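In praise of the wire

I have become a bore about cables. Friends ask me why their film keeps stopping halfway and I am off — have you tried plugging it in? They never have! They have bought a new router, moved the sofa and shouted at the broadband company, and all the while there's a little square socket on the back of the telly that has never once been used.

I was the same until last June. Our flat is long and thin with thick old walls, and by the time the wireless signal reached the back bedroom it had more or less given up. I work in there. My calls froze so often that people stopped mentioning it. Then I bought a reel of network cable from Kyriakidis, the hardware shop near the station (a wonderful place, smells of paraffin and rope), and ran it along the skirting board in a single afternoon.

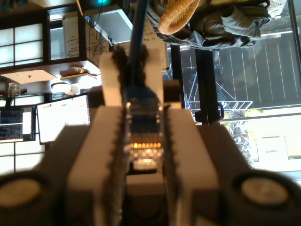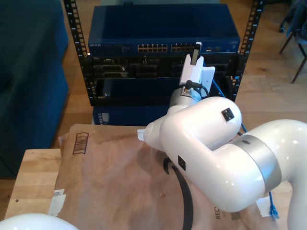 An Ethernet cable in the first picture, an equipment rack in the second.

What a difference! The calls stopped freezing that same evening. I moved 2000 holiday photos over to the old computer in the hall and they were done in 45 minutes, when before I would have left it going overnight and still found it stuck in the morning.

I love how plain it all is, too. There's no password to forget and no app asking how my day has been. You push the plug in, it clicks, and you get on with your life. That click might be my favourite sound in the house.

I know wires aren't pretty, and I wouldn't want one trailing from my phone. But builders put new homes up with sockets for everything except this, and I think it's a great shame. Two network points in each room, put in before the plaster goes on, would cost very little and be useful for decades. If you're having any work done this year, please ask for them — and get one put behind the telly while you're at it.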